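Chapter 14
Work, Skill, and the Division of Labor

Chapter outline
14.1 What Counts as Work
14.2 Skill and How It Is Learned
14.3 The Division of Labor
14.4 Pay, Status, and the Value Placed on Tasks
14.5 Work Inside the Household

Learning objectives
After studying this chapter, students should be able to:
Define work in a way that includes both paid and unpaid activity.
Distinguish formal training from learning on the job.
Explain how the division of labor affects output, pay, and daily experience.
Compare two accounts of why some occupations are paid more than others.
Apply the main terms of the chapter to a workplace or household known to them.

Opening case: The Laskowska Mill

The town of Alville grew up beside a river that was too shallow for large boats and fast enough to turn a wheel. Its first large employer, the Laskowska mill, spun and wove wool for blankets and coats. At its height the mill kept 2,536 people on its payroll. The company's wage books divided these workers into 48 separate job titles, from carder and piecer to loom fixer, dyer, and yard hand. Each title carried its own rate of pay, its own hours, and its own place in the building.

The wage books are of interest to sociologists for what they record and for what they leave out. They show that a loom fixer earned more than twice the wage of a piecer. They do not show how long it took to become good at either job. They list the women who mended flaws in the finished cloth under the single heading "general," although former menders described a long period of learning in which a new worker was given only the plainest cloth. Children who carried meals to the mill at noon appear nowhere in the books, and neither do the relatives who cared for infants while mothers were at the looms.

The local historian Barbara Sikora collected the recollections of former mill families over a period of years. One mender told her, "You looked with your fingers first. By the time you saw the knot, you had already found it." Another recalled that supervisors called the work light because it was done sitting down. The mill closed its weaving floor one June, and the menders were among the last to leave, finishing pieces that had already been sold.

The Laskowska case raises the questions with which this chapter is concerned. Who decides that one task is skilled and another is not? What happens to workers when a single craft is broken into many separate jobs? Why is some necessary labor paid, some paid poorly, and some not paid at all?

Introduction

Most adults spend more of their waking hours at work than at any other activity. Work supplies income, but it also shapes friendships, daily schedules, health, and the way people describe themselves to strangers. For these reasons it has been a central subject of sociology from the beginning of the discipline. The writers who first studied industrial society wished to know what held people together once they no longer lived by the same trades as their parents and neighbors.

Earlier chapters examined the family, the school, and the state. Each of these depends on labor that someone must perform. Chapter 13 showed that schools sort students into groups that tend to follow different paths. The present chapter takes up those paths at the point where they enter the labor market, and it returns at the end to the household, where much work continues to be done outside any market. 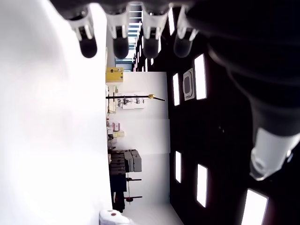 14.1 What Counts as Work

In ordinary speech, work often means a job. A person who is asked, "Do you work?" will usually answer by naming an employer or a trade. Sociologists use the word more broadly. In this book, work refers to any activity that produces goods or services of use to oneself or to others and that requires effort carried on over time. The definition covers a paid shift in a bakery, the care of an aging parent, the repair of a neighbor's fence, and the cooking of a family meal.

The broader definition has practical consequences. When a parent leaves a paid job to look after a child at home, measured employment falls by one person, yet the amount of work being done in society may not have changed at all. When the same parent later pays a nursery for that care, the activity enters the economic record for the first time. A researcher who counted only wages would see growth where there had been mainly a change of place.

Three kinds of arrangement are commonly distinguished. Formal employment is paid, recorded, and governed by law. Informal work is paid but goes unrecorded, as when a gardener is given cash at the end of an afternoon. Unpaid work includes housework, care, and many forms of service to a community. A single person may take part in all three in the course of one day, and the boundaries between them differ from one country to another.

Hobbies present a harder case. A man who grows vegetables for pleasure and eats them at supper has produced something useful, and he has made an effort over several months. Whether his gardening should be called work depends in part on whether he would regard stopping as a loss or a relief. Researchers who study how people use their time have dealt with the problem in different ways. One common test asks whether another person could be paid to do the task without defeating its purpose. Someone else can be hired to weed a garden. No one can be hired to enjoy it on the owner's behalf.

14.2 Skill and How It Is Learned

The term skill appears simple but has at least 2 meanings in the study of work. In the first, skill is a property of the worker: the knowledge, judgment, and physical control that a person brings to a task. In the second, skill is a property of the job as an employer or a government office has defined it. The two often fail to match. A trained engineer may be employed to file papers, and a job listed as unskilled may take a year to do well.

Much skill is acquired through formal training, including degrees, licenses, and apprenticeships. These have the advantage of being visible. A certificate can be shown to an employer in another city who has never seen its holder at work. Formal training may also limit entry to an occupation, and its members may defend high requirements partly in order to protect their own pay.

Other skill is learned on the job, by watching, attempting, and being corrected. It is frequently tacit, meaning that those who possess it have difficulty putting it into words. An experienced baker judges dough by its feel and resistance. A nurse may sense that a patient is in trouble before any measurement has changed. The Laskowska menders held knowledge of this kind, and its absence from the wage books was one reason their work could be listed as general.

Tacit skill tends to be noticed when it is lost. The furniture maker Hustitz moved its finishing shop to a new town and hired a new workforce, supplying each person with a full written guide to every step. Returns of finished tables rose in the months that followed. Managers later asked several retired finishers to spend time in the new shop. The finishers made few changes to the guide itself, but they stood beside the new workers and told them when to stop sanding.

14.3 The Division of Labor

The division of labor is the separation of a larger process into tasks performed by different people. It exists in some form in every known society. Age and gender have been the most common bases for dividing tasks, and even small communities have usually recognized certain members as healers, builders, or makers of tools.

Industrial production carried the division much further. A weaver working at home might once have prepared the yarn, set up the loom, woven the cloth, and carried it to market. In the mill, each of these steps became the whole occupation of a separate group. Output rose as workers repeated one operation and lost less time moving between tasks. Training became shorter, and it became easier to replace a person who left.

The effects on workers have been debated ever since. One view holds that the division of labor binds people together, as each comes to rely on many others for the necessities of life. A second view stresses what the individual worker gives up. A person who performs one small operation may have little say over its pace, little understanding of the whole, and no claim on the result. Both views find support in the recollections gathered at Alville. Former workers spoke of strong loyalty to the others in their room, and several of the same people said that they had never once seen a finished coat.

Some employers have tried to reverse the process. At Brallel, a maker of kitchen scales, small teams were made responsible for assembling and testing entire units, and team members rotated through the tasks. Surveys of the staff found greater interest in the work but also more disputes over who was doing a fair share. Section 14.3 considers this case at greater length, together with the argument that rotation may add duties to a job without adding any real control.

Key terms introduced in this opening
work
formal employment
informal work
unpaid work
skill
tacit skill
division of labor

Questions for discussion
Consider a task that is done regularly in your own household. Who does it, how did that person learn it, and what would it cost to hire someone else?
Why might the managers of the Laskowska mill have found it useful to place the menders under a general heading?
Choose an occupation that requires a license in your state. Which parts of the training appear to protect the public, and which may serve mainly to limit the number of people who enter?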